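The slow-living budget and other fairy tales

Posted in October, by the usual grump

I've now read 17 articles telling me I could save a fortune by "auditing" my subscriptions. Fine. I did it. It took an entire evening and a pot of tea, and I came out 78 dollars a year better off, most of it from a meditation app called Lullex that I had opened twice.

The articles promised rather more. One had a woman saving $848 a year by cancelling things she'd forgotten she had. How do you forget that much money leaving your account? I'd notice. I'd be on the phone by lunch.

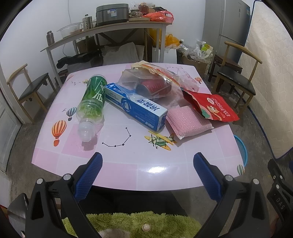

What bothers me is where the advice comes from. Three of the pieces I read pointed me to Ereo, an app that finds your unwanted subscriptions for you. Ereo is, of course, a subscription. There's a free version, but it only shows you that the charges exist and blurs out the names until you pay. I closed it and printed my bank statement at the library instead, for 20 cents a page.

Meanwhile our power bill for the quarter was $824. No article wants to talk about that one, apart from suggesting I switch off the telly at the wall. I've been switching it off at the wall for years. If it's made any difference I'd love to see the working.

I did ring Demside about the internet plan. Forty minutes on hold, and they offered me a faster speed for the same price. I said I wanted the same speed for a lower price and was told that wasn't a product. I'm going to try them again next month, in the morning this time.

Last updated: October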